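News > Labs > Robotics

Search news Go Advanced

Robot arms get better at unfamiliar jobs when their practice is messed up on purpose, Brundura lab says

Last updated May, 4:29 p.m.

A small robotics group at Brundura has a new result on teaching arms to handle stuff they haven't met before. The method is called Saltier. Short version: stop making the demos so clean.

Normally a person guides the arm through a task over and over, same start, same tidy path. Saltier nudges the arm off course partway through, at random, and the person has to bring it back. The recovery gets recorded along with everything else. Training then leans harder on those recovery bits.

In tests the group ran 28 tasks, mostly picking up, placing and sorting. Arms trained the old way finished 13 of them. With Saltier, 22. Same amount of practice time for both, the team says.

"We were throwing out the ugly parts for years," said Viera Mikuš, who leads the work. "Those were the parts it needed."

Not everything improved. Cloth was bad. So were lids, and 6 tasks failed under both methods. Yvette Penner, who wrote the training code, said the nudges are probably too small for soft things and to big for tight fits. A version that picks its own nudge size is being tried now.

Worth noting the numbers come from one lab and one kind of arm. A second group, at Caldeira, plans to repeat the tests with diffrent hardware over the summer. Code goes out after that. 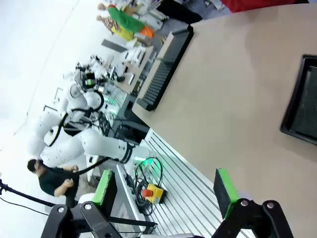 Words: Yupin Meesuk | Labs desk

Each gripper finger at Brundura ends in a green pad, and a camera rides near the wrist so the system gets a close look at whatever it's reaching for. Mikuš said the wrist view mattered more than expected. With it switched off, the Saltier gains dropped by half.

Paper is under review. Talk at Festum in the fall, slot not set yet.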